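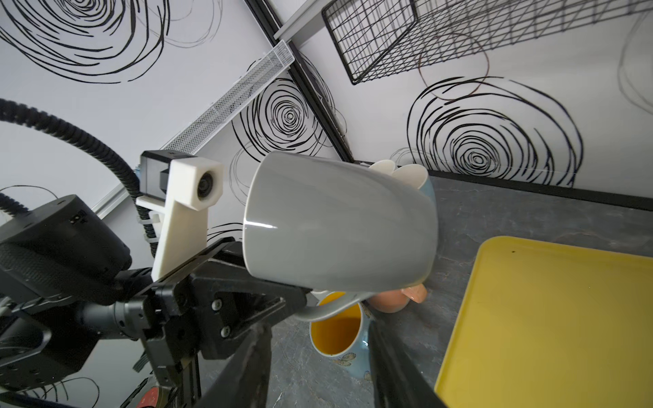
Where can residents drop off mugs they no longer use?
At the Zatlow community kitchen, on the counter by the side door, during regular opening hours through the end of April.

ZATLOW, Feb 16, 2025 - The Zatlow community kitchen has begun collecting secondhand mugs to replace the paper cups it hands out at its weekly lunches and evening classes.

The kitchen went through 3,531 paper cups last year, according to its annual supply list. It has set a goal of 125 mugs, enough to serve a full lunch and leave a few spares for breakage. The first 100 had come in by the weekend.

Color and pattern do not matter. Plain gray mugs are welcome, and so are painted ones, such as a light blue mug with a yellow interior and small butterflies on the outside. Mugs should have a sound handle and no chips on the rim. Travel cups, glass tumblers and anything with a metallic trim will be turned away, as the kitchen's microwaves are in use most of the day.

Donated mugs are sorted at the counter, washed and put on open shelves next to the coffee urn. Diners will be asked to return them to a gray bin near the sink after the meal.

Uvside, a housewares store on the same street, is paying for the shelves and two dish racks. The kitchen put the cost of the project at $3,000, most of it for a larger dishwasher due to be installed in April.

Paper cups will stay available for takeout orders. Any mugs left over once the shelves are full will go to the Nigatu senior center, which has asked for larger ones with wide handles.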